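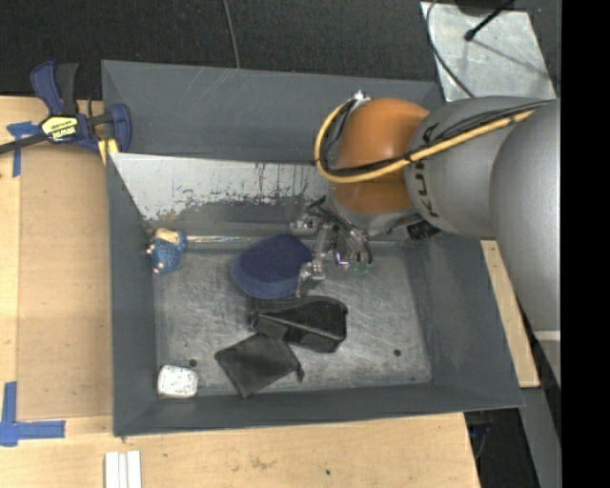 Amber Bramwell
Staff Writer, Automation and Warehousing

2019-06-21

Vultosell would like to sort your lost property. The company, which until January sold mainly shelf labels, has begun taking orders for Fleltov, a picking service that rents a robot arm to any business with more left-behind stuff than patience.

The pitch is simple enough. Staff tip a batch of mixed items into a metal bin, and the arm takes them out one at a time. Each piece gets weighed and logged, then dropped in a tote with a number on it. The customer supplies the floor space and the umbrellas.

At the Dandness workshop, where Vultosell does its testing, the day's batch included a navy cap, a zippered pouch, a drawstring bag and a small blue figurine lying in the back corner of the bin. The arm is a KUKA, with a metal gripper and a good deal of cabling. The bin has the scratches of a long career.

"People ask why we don't start with boxes," said Teófilo Tamayo, who runs the project. "Everybody starts with boxes. Boxes are on their best behavior all day. A bag has opinions."

Fabric is where most of the work has gone. According to Tamayo, a flat bag gives a gripper very little to hold, and a cap can be picked up in several ways, most of them wrong. Anything Fleltov fails to lift after 3 tries is left for a human, who the brochure calls an "exception partner."

Carol Lambert, operations manager at the Minhas chain of swimming pools, has signed up for a trial at two sites. She has one exception partner already, and he has been asking to be moved to the front desk.

"If it does the hats, I'm happy," she said. "I'm not asking it to find the owners."

The service is priced by the item, at 50 cents a pick, with a minimum term of nine months. Failed picks are free. Delivery and installation are extra, and so is the tote rack, a detail that appears on the last page of the price list in noticeably smaller type.

Clive Mottram, who handles sales for Vultosell, said a version for wet items is under discussion. Lambert, whose lost property is mostly towels, said she would be interested to hear how that discussion goes.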